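I got to Clinville on the Thursday of the open weekend (they start it on a Thursday, don't ask me why) with a cheese roll in my coat pocket and no real plan. The Preltora building is up behind the old bus station and I'd walked past it for years thinking it was offices. It's keys! Well, keys and locks and tags and hooks and the little rings that wreck your thumbnails, on three floors, with a café at the bottom that does a very decent leek soup.

You sign in, you get a sticker and you join whichever tour is going. Mine was the half past ten and there were 6 of us, which was lovely because you could hear everything and nobody had to stand on tiptoe. We started in the store, where there are 2,901 blank keys in flat drawers, all sorted by the shape of the groove. I would happily have spent the whole morning pulling drawers in and out. The guide let us have a go at matching a worn old shed key to its blank and I was wrong twice, then right by pure luck.

## The bit about key rings

After the store we went along to what they call the handing-over room, and it was my favourite stop by a mile. It's all about what happens to a key once it's been cut: how it's hung, how it's labelled, how it gets from one person to the next without ending up down the back of a radiator. I'd honestly never given a thought to any of that, and I've lost more keys than anyone I know.

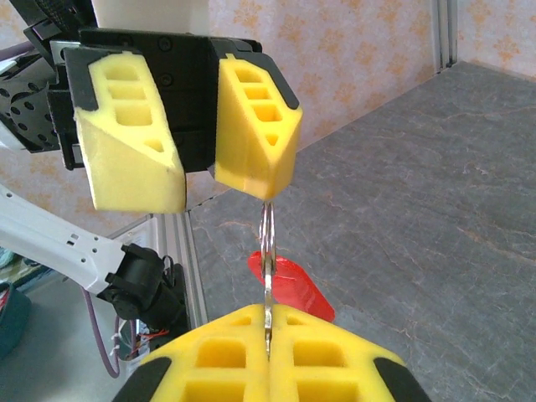
*One silver key, one split ring, one red tag.*

I was very taken with the red tag. My own system at home is a blob of nail varnish on the head of each key, and it rubs off by Christmas every time. The guide's view was that a tag should be bright enough to spot at the bottom of a rucksack and flat enough to write on, and that you should never, ever put your address on it. Write something only you would understand. Mine now says "turnip" and I'm not going to tell you which door that's for.

Then there was a long chat about split rings, far longer than you'd think the subject could stand, and I loved it. Too tight and you can't get a key on without a butter knife. Too loose and the coils creep apart and one day your garage key is in a car park in Sarnero (this happened to me, it was raining, I cried a bit). Their advice was to keep one job to one ring: house on one, work on another, and the shed and bike and whatever else on a third. I had eleven keys on mine when I walked in and I could only put a name to half of them.

They'd also put out a big bowl of old rings for people to practise on, which sounds daft and was brilliant fun. The trick is to open the end of the coil with the edge of the tag and slide the key in behind it, then keep turning until it drops free. I got quite fast! A small boy beside me was a good deal faster.

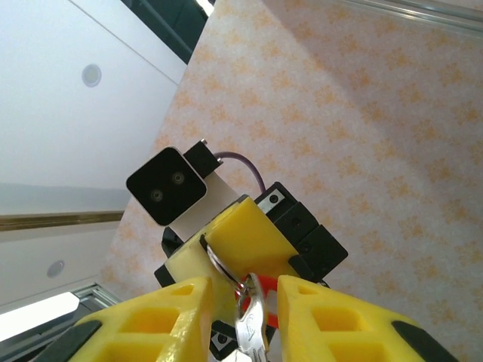 Prata, reading a draft of this over my shoulder, reckons one ring per job only works if you own a hook for each of them, and that without hooks you've just given yourself three things to lose. Fair enough. I bought hooks. There's a shop on the way out, of course there is, and I came away with a row of brass ones, a packet of tags and a tea towel with a padlock on it that I did not need.

Upstairs is the lock collection, with some 30 cabinets of it, and I'll admit I was flagging by then. The church locks are huge and rather wonderful. The hotel ones went on a bit. If you're short of time I'd do the store and the handing-over room properly and give the top floor a quick once round.

A few practical things, then. Parking is hopeless, so get the bus. The lift is small but it does go to every floor, and there are stools dotted about if you need to sit down. The café stops doing soup at two. Tours fill up as the day goes on and the queue was out past the railings when I left just after lunch, so go early if you can.

I've sorted my keys since. Four of them don't open anything I own, and one of those I think might belong to my last landlord, so I suppose I'd better ring him.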